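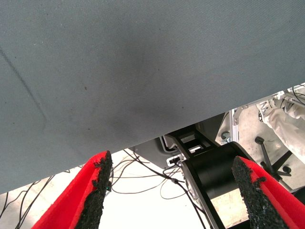

Report on the Visit to the Custau County Property and Evidence Center

Peston, 9 October 2018

The Citizens' Court Watch Association visited the Custau County Property and Evidence Center in Peston at the invitation of the county. The visit lasted the full afternoon and was open to members who had completed the association's introductory course. Twenty-five places were offered and all were taken. This report is meant for members who could not attend and will be filed with the reports on the county jail and the night court.

Background

Members who sit in on criminal trials often hear a witness say that an item was "booked into property." The phrase passes quickly, and the jury is seldom told what it involves. In two of the robbery trials the association followed last year, the defense spent most of a morning on the handling of a single piece of paper, the note that had been passed to a bank teller. In both cases the note was admitted. Several members asked afterward where such a note is kept between the arrest and the trial, who may touch it, and how the court can be sure that the same note comes back. The visit was requested with those questions in mind.

Arrival and intake

Visitors enter the Center through a public lobby on the north side, where owners also come to collect property that has been released to them. Identification was checked and each visitor signed a log. Phones were placed in lockers before the group went past the second door.

The first stop was the intake counter. Officers bring in items at all hours, and those that arrive when the counter is closed go into one of a row of pass-through lockers. Once the officer shuts the door it cannot be opened again from that side. Staff empty the lockers from the rear at the start of the next shift. Each item must come with a written description, a case number and the name of the person who recovered it. If the description does not match what is in the package, the package is refused and the officer is called back. We were told that this happens most often with cash, where the count on the form and the count at the desk must agree to the dollar.

Paper items receive their own treatment. A demand note is placed flat in a paper sleeve, never folded and never stapled, and the label is filled out before the sleeve goes around the note so that no pen pressure reaches the page. If the note is to be examined for fingerprints, it goes to the state laboratory first and is entered at the Center on its return. The staff member who led this part of the tour noted that robbery notes turn up on deposit slips, envelopes, the backs of receipts and, in one older case, a page torn from a church bulletin with the writer's own street address printed on the other side.

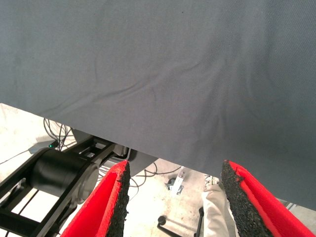
Gray twill cloth at close range.

Records

The Center moved from paper ledgers to the Ziro tracking system in January. Under the old method a clerk wrote each movement of an item on a card, and the cards were copied by hand when a case went to court. Under the new one, every package carries a bar code and each transfer is entered at the time it takes place. The system will not accept a transfer without both a giver and a receiver. Staff described the change as welcome on the whole, though slow. Some 1990s cards were written in pencil and have had to be read under a strong lamp before they could be entered.

One member asked whether a defense attorney may see the full record of movements. The answer was yes, upon request through the prosecutor's office, and a printed copy is given. The same member asked what happens when a transfer is entered late. Staff replied that the system shows both the time of the transfer and the time of the entry, and that a gap between the two must be explained in writing. The association considers this a useful point for court observers, who may hear such an explanation read aloud without knowing why it exists.

The storage floor

The main storage floor holds shelving on rails, closed by a hand wheel at the end of each row. General property is kept here. Firearms, drugs and money are held in three separate rooms, each with its own alarm and its own short list of people who may enter. No one on any list may go in alone. Visitors saw the outside of these rooms only.

Large items stay in a fenced section near the loading door. Bicycles make up most of it. The Center holds 3000 items in this section and on the general shelves that are no longer needed for any open case, and clearing them is the main task for the coming year. An item may be released only when the court, the prosecutor and the investigating agency have all signed off, and it is usually the third signature that takes longest. Owners are then notified by letter. Unclaimed goods are sold at public auction by Mathebula Auction Services, under contract to the county, and the proceeds go to the general fund.

The group spent some time on the question of odd objects. Staff were careful not to discuss open cases but spoke freely about closed ones. A frozen turkey, used to strike a car window, was photographed and then destroyed by court order, as the Center has no freezer large enough for food. A set of false teeth found at the scene of a burglary stayed on the shelf for years and was never claimed. A hoax device made from road flares and a kitchen timer was cleared by the bomb squad before it came anywhere near the building — the rule is that nothing resembling an explosive is accepted without a signed clearance form, however plain it may be that the thing is a fake. Members who have observed hoax cases will recall that the charge does not depend on the device being real.
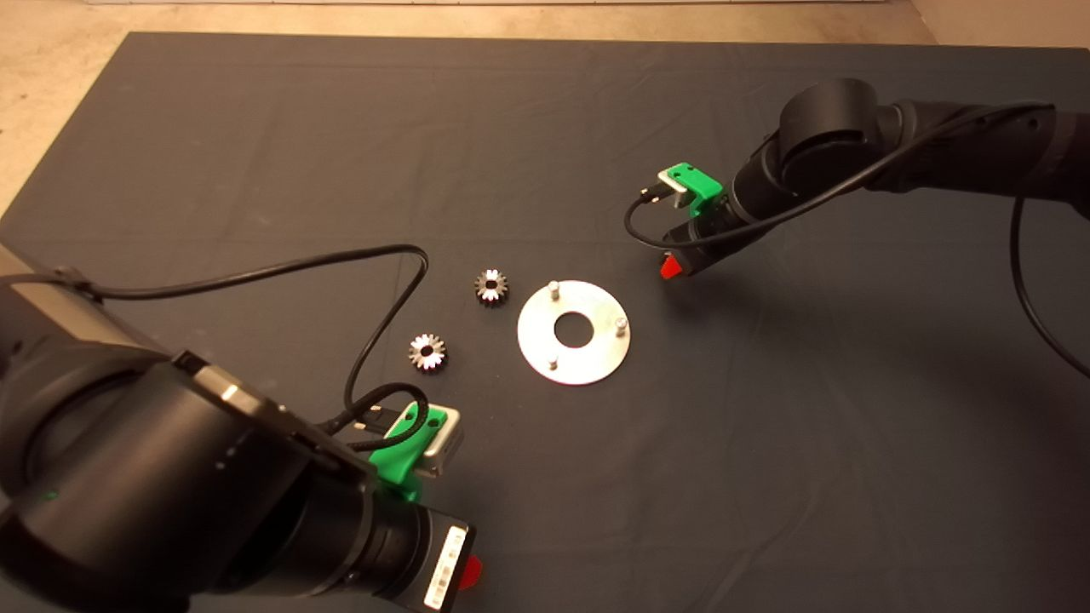 Two small gears and a round aluminum plate with three upright pins.

Release to court

The last part of the tour followed an item on its way to trial. The prosecutor's office must send its request three working days ahead. A clerk pulls the package, checks the seal and enters the transfer, and the officer signs for it at the counter. If the item comes back the same day, the seal is checked again. If it has been marked as an exhibit, it stays with the clerk of the court until the case is over, and the Center's record shows it as held elsewhere. Items held by the court during an appeal may be away for years.

Members asked whether packages are opened at the Center for attorneys who wish to look at them before trial. A viewing room is available for this purpose. It has a table, a camera on the ceiling and a window onto the clerk's office. A staff member cuts the seal, remains in the room, and reseals the package with fresh tape, initials and date. The old tape is left in place beneath the new.

Practical notes for members

The Center is a short walk from the Peston bus station. Visitor parking is limited and the lot is shared with the county clerk. The floor is concrete throughout and there is little seating, so members who find standing difficult should let the office know in advance; a chair was provided on request. Bags larger than a purse are not allowed.

The county has agreed to a second visit in January for members on the waiting list. Requests should be sent to the association's office in writing, with a daytime telephone number. Questions on the release of personal property should go directly to the Center's public counter, as the association cannot pass them on.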